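Budget for the Cell, Then for the Arm

Most capital requests for automation are written backward. The arm gets its own line, priced to the dollar, and everything the arm needs to do useful work is grouped under "integration" at whatever number is left. I have read enough of these to think the form itself is at fault.

At the Fliltville returns center, the first request covered a two-arm cell for sorting small goods out of mixed bins. The arms were quoted by Korkano. Cabling, spare fingers, wrist cameras and the mounting rail were one lump sum, which was spent by April.

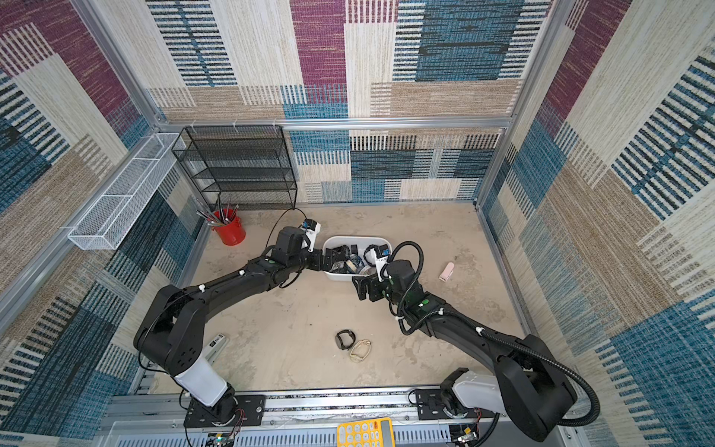
How much of the budget should be held back for parts other than the arms?

Plan on at least as much as the arms themselves cost, and list it item by item.

Wrist cables are a consumable. So are gripper fingers. A finger set that lists at 17 dollars looks trivial until the work is watches, with straps that curl, buckles that catch and cases that lie on their sides. We budgeted 838 dollars for fingers and brackets for the first year and used it in 90 days. Goods of one shape would have been cheaper to handle, but they are not what comes back from customers. 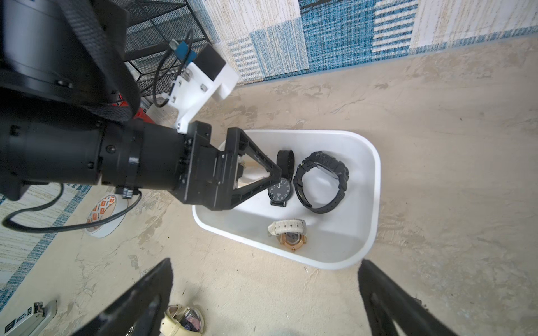

Horgan wrote in response to an earlier draft that this argues for leasing, with wear parts included in the monthly rate, and that a site with one cell has no business stocking spares at all. The point is fair for a single cell. Lease terms I have seen cap wear parts at a level set by carton handling, and the overage rates are steep. A buyer who signs one should get the cap in writing, per part.

The second planning error is the trial. Riven, the software package we chose, was accepted after a demonstration on one product laid flat. I would now require over 1000 picks on the buyer's own stock, in the buyer's own bins, before the second payment is released.

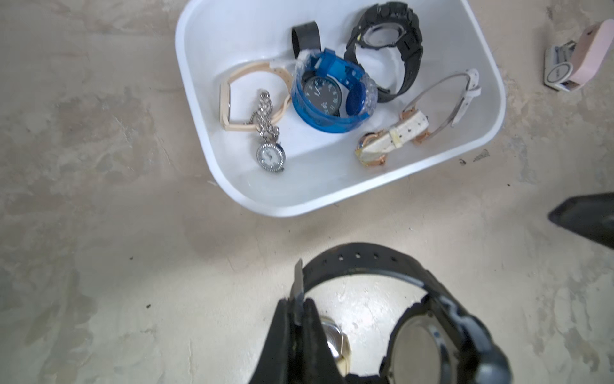 The trial also has to include failed picks, with the time to recover from each one logged separately. Recovery time sets the staffing line, and staffing is the largest figure in the plan after year one. If the vendor will not log it, assign someone on site to do it and charge the hours to the project.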